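Electrical contractor license renewals

The licensing office has started mailing renewal notices to electrical contractors whose licenses run out this spring. The office sent 2268 notices, and 205 came back with bad addresses. If you moved your shop and didn't file a change of address, you may not get one.

A license that lapses can't be used to pull permits, even for work already under way. Dedex had two jobs held up in January for that reason.
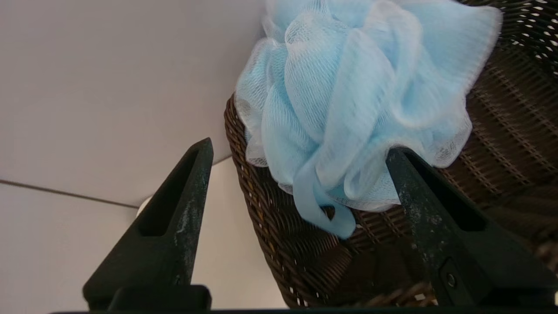

The renewal fee stays at $700. Firms that file after the due date pay $1000 and have to send a new proof of bond with the form. Proof of liability coverage must show the same business name as the license. Bakke and Skanow both had forms returned over a missing "Inc."

Course hours can be entered online through April 20, 2023. Paper certificates are still accepted at the front counter.
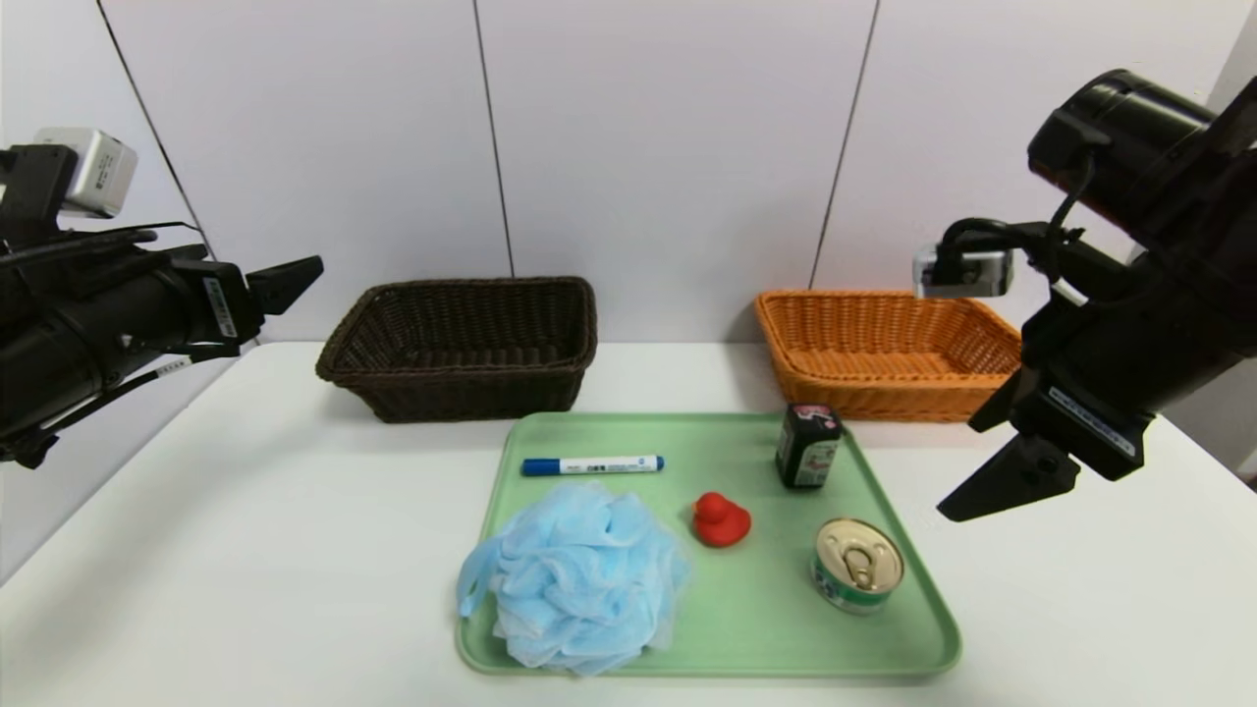
Priit Strazds wrote in to ask whether hours earned in another state count. They do, if the course was approved there before you took it. Send the approval letter along with the certificate.

Questions go to Reet Vanags at the licensing desk.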